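3.2 Household survey and storage diaries

The survey was carried out in two towns, Husport and Pokville, between the end of the harvest and the first frost. Households were drawn from the municipal water billing list, which covers rented and owned homes alike. Of the households contacted, 496 returned a complete storage diary. Each diary covered 3 weeks and recorded where dry goods were kept, when a container was opened, and when any part of its contents was thrown away. Entries for fresh and frozen food were collected on a separate sheet and are not analyzed in this section.

The diary form was adapted from the one used by Räsänen and Bepari in their work on rural pantries. Two changes were made. The column for purchase price was dropped, as few respondents in the pilot filled it in. A column for the height of the shelf was added, with three permitted values: below the waist, between waist and eye level, and above eye level. Respondents who kept goods on the floor were told to use the first value.

In total the diaries contained 2722 discard events. An event was defined as the removal of any quantity of a stored item for a reason other than eating or cooking it. Insect damage, staleness, and a passed date mark were coded separately. Where a respondent gave more than one reason, the first one written down was used – a rule that probably understates staleness, which tended to appear second. Coding was done by Jitpraphai and checked by El-Sayed, and disagreements were settled by discussion.

Shelf height was associated with the time an opened item went unused. Items kept above eye level were opened less often and were more likely to be discarded for a passed date mark. The pattern held in both towns, though it was weaker in Pokville, where kitchens are smaller and many households keep a single cupboard. 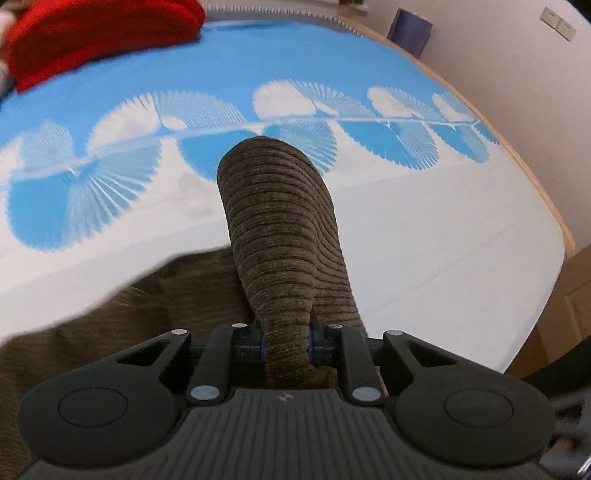

Figure 4. Brown ribbed fabric item held in a black gripper, with a bed behind.

Household size had little effect once the number of storage places was taken into account. Homes with goods spread over several rooms reported more duplicate purchases, and these duplicates account for much of the difference between the two towns. We did not ask respondents why they had bought a second package, so the link to forgetting is inferred from the diary dates alone.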